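October 6, 2026. Notebook, Sedum kitchen, utensil sorting

Today I worked on the small utensils for the Jodholm list. The list has 85 items in total and the spoons and chopsticks are items 76 and after. I wanted to finish them before I start with the pots, but the pots must wait.

First I put everything down in one pile and did not sort it. In June we sorted before we started, and then the times looked better than they are in a real kitchen. The plaid cover with the stars stays for now. Dark handles are not easy to find on the gray squares, but on the blue star they are fine. 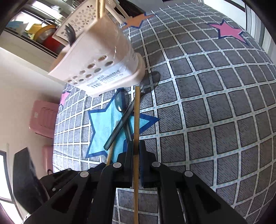
Wooden stick upright, spoon across the blue star.

The wooden sticks are light and they roll when another one is moved. I write this down again because Mészáros had the same remark in their notes and I did not believe it. The spoons are slower — the bowl is see-through, and I look for the handle first.

For the holder I keep the beige one with the divided top. The label is still on it, I should take it off before the next round.
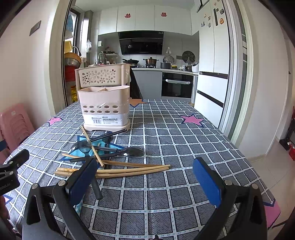
My rule for the next round: wooden sticks go in one part, spoons and the long black one in the other. I allow 8 minutes for one round, and 2 rounds before a break.

Open points: ask Sollel if they have a second holder with a wider opening. Check if item 76 is written as "stick" or "chopstick", the list uses both words.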